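# Hair Care Basics, Unit 6: Washing Dreadlocks and Long Natural Hair

Handout for 25th April. Instructor: Tomás Peixoto

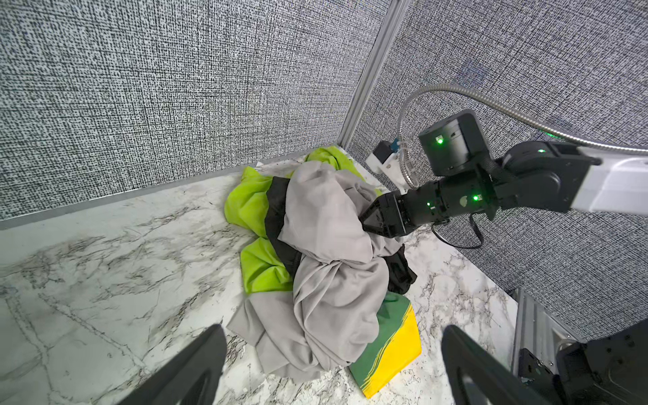 ## Before the client sits down

- Ask when the hair was last washed and with what product.
- Check the scalp for flakes, sores or redness. If you find any, stop and call the instructor.
- Lay out clips, two towels and a residue-free shampoo. At this school we stock Pukari.

## Washing

1. Wet the hair with warm water. Thick locks take several minutes to soak through.
2. Dilute the shampoo: 60 ml in a bottle, topped up with 100 ml of water.
3. Work it into the scalp with your fingertips. Don't scrub the length of the locks. Squeeze them.
4. Rinse until the water runs clear, then rinse again.

## Drying

Press the water out from root to tip with a towel. Locks left damp in the middle can start to smell of mildew. Use a hood dryer on low, and feel the thickest locks at the back before you let the client go.

New locks (under 6 months) come loose easily. Cover them with a stocking cap during the wash.

## For next class

Read the Lecomte chapter on scalp types. Write half a page on how you would wash locks on a client who swims every day. Hand it to Dimas Khoo at the front desk. Retwisting is not on this test and will be covered in October.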